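Home | Residents | Fees | FAQ | Contact

Ambridge Residence: Shared Kitchen FAQ

Who may use the shared kitchens?
All residents of the Dufour and Truklow wings. Guests may use a kitchen only when accompanied by a resident. Each kitchen serves up to 38 people.
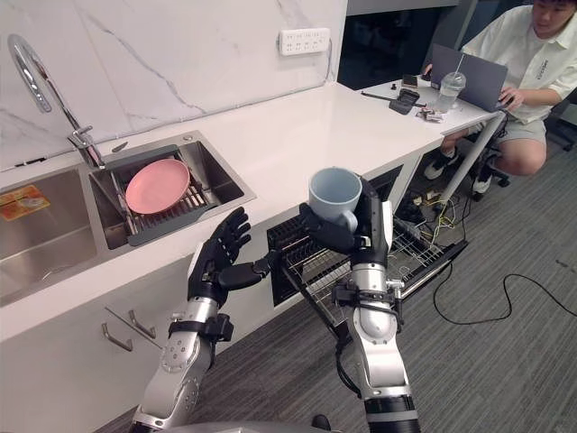
Double sink with drying rack.

May dishes be left to dry?
Yes, until 9 p.m. Items remaining after that time are moved to the shelf in the laundry hall and kept for 2 weeks. Food containers without a name label are discarded.

How is the kitchen deposit handled?
A deposit of $168 is collected at check-in and returned after the final inspection. Deductions are itemized in writing, and residents may dispute them by letter to the Housing Office.

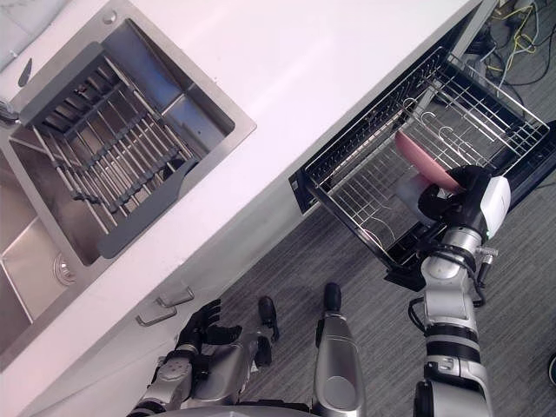
Francine Landry wrote to ask whether one resident's deposit could be charged for a mess left by somebody else on the floor. It cannot. Cleaning charges apply to an individual only when responsibility has been established.

Are overnight hours permitted?
The kitchens close at 11 p.m. and reopen at 6 a.m. During August, when nearly 800 summer guests are in residence, closing time is 10 p.m.
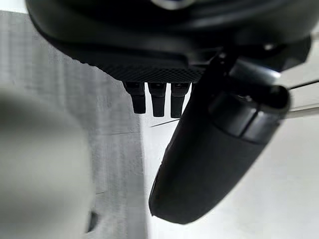 Kitchen facilities, Ambridge Residence.

Whom should I contact about repairs?
Requests go to Clifford Bélanger at the Housing Office. Please state the wing, the floor and the nature of the fault.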